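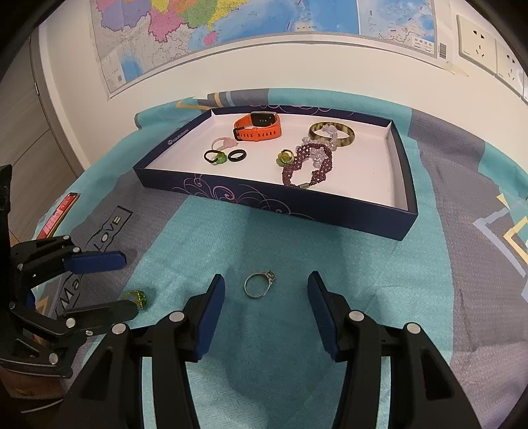

The jewelry box, partway through the sort.

I finally did the jewelry on Wednesday. It has been on my list since December, when I wrote down every small storage job in the apartment and then did the large ones first, which was the wrong order. Closets take a whole day. This took an evening, and a lot of that was untangling.

The box is a shallow one, dark navy on the outside and white inside, with pink and lilac swirls on the front. It came with something else in it, I forget what, and I kept it for the swirls. For a few years it has been the place where anything small goes at the end of the day. Rings, mostly, but I also keep a smart band in there, the orange one, which I stopped wearing when the charger went missing. The charger is not in the box. I looked.

My method was simple. I put a cloth down first so that nothing would roll or get scratched, the teal and gray one I usually keep folded on the shelf. Then I took things out one at a time and decided on each before I picked up the next. I have tried the other way, where you tip it all out at once, and I ended up putting everything back in the same order at midnight.

The rule I gave myself was 30 seconds per item. If I couldn't say in 30 seconds when I last wore it, it went in the give-away envelope. Most things took less than that. The thin silver ring took longer. I bought it at a market stall in Gakwood the summer I lived there, and it cost less than lunch. It only fits one finger now and only in cold weather, but I know exactly when I last wore it, so by the rule it stays.

Seventeen things went into the envelope. Yabsira Sisay from downstairs gets first pick, as she did with the scarves, and whatever she doesn't want goes to the shop on the corner by the bus stop. She has already told me she doesn't want any more clip-on earrings. I have warned her there are some.

A few things needed cleaning before they went back. I used warm water with a drop of dish soap and a soft toothbrush, then dried everything with an old T-shirt. I don't put anything with glued stones in the water – I lost two stones out of a brooch that way and found only one of them. For those I just wipe with a damp corner of the shirt.

I did look at proper organizers. Horneo makes a stacking tray with ring rolls that I liked, and Foson has a cheaper one with a lid, but both are deeper than the drawer I want to use. I measured it twice. So for now I am staying with the same box, with a strip of felt folded into a roll for the rings and the lids of two jam jars for earrings. It looks a bit homemade. It works fine in a drawer where only I see it.

The next job is the wall above. The map has hung there since I moved in and the tape at the lower right corner sticks out onto the paint, which I notice every time I sit down. I would like to frame it, but at that size the quote I got was silly, so it will probably be fresh tape, put on straight this time. I also want to move the lamp closer to the outlets so the cord stops crossing the door.

If anyone has a good way to store thin chains without knots, please leave it in the comments. I have tried drinking straws (fiddly) and hooks (they swing and tangle anyway). I still have one necklace with a knot I couldn't get out, and it is sitting in a saucer with a pin next to it until the weekend.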